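Cómo guardar las pelotas de ping-pong en bolsas transparentes

En el club de Tremalton guardamos las pelotas en bolsas de plástico transparente desde febrero. Antes iban todas a una caja de cartón y salían con polvo, abolladas o mezcladas las de entrenamiento con las de partido. El sistema es sencillo y sirve igual para una mesa en el garaje.

Qué hace falta

Bolsas de plástico transparente con el borde rematado en tela. Las nuestras son el modelo Piltero 270 y costaron poco.
Un paño de algodón seco.
Una mesa lisa y despejada, mejor si es blanca.

Paso 1. Limpiar

Pase el paño por cada pelota, sin alcohol ni disolventes. La marca impresa se borra con el uso y no conviene frotarla. Limpie también la mesa.

Paso 2. Revisar

Haga rodar la pelota despacio sobre la mesa. Si se desvía o va a saltos, apártela. Después apriétela con dos dedos por varios puntos – una zona blanda suele indicar una grieta.

Paso 3. Meter en la bolsa

Apoye la bolsa tumbada, con la abertura hacia usted, y vaya metiendo las pelotas de una en una. Las que falten por revisar se quedan fuera, separadas de la bolsa. 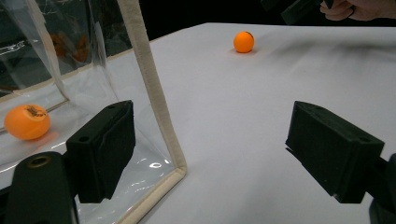

Una pelota naranja dentro de la bolsa y otra todavía sobre la mesa.

Con bolsas de plástico fino, no las llene hasta arriba. Deje libre un tercio para poder doblar la abertura sin aplastar nada.

Paso 4. Guardar

Coloque las bolsas en un estante, sin peso encima y lejos de radiadores o ventanas. En el armario de la sala Eston caben alrededor de 57 pelotas por balda.

Las pelotas apartadas en el paso 2 van en una bolsa distinta, con etiqueta, y se usan para practicar el saque.

Texto: Fatemeh Tehrani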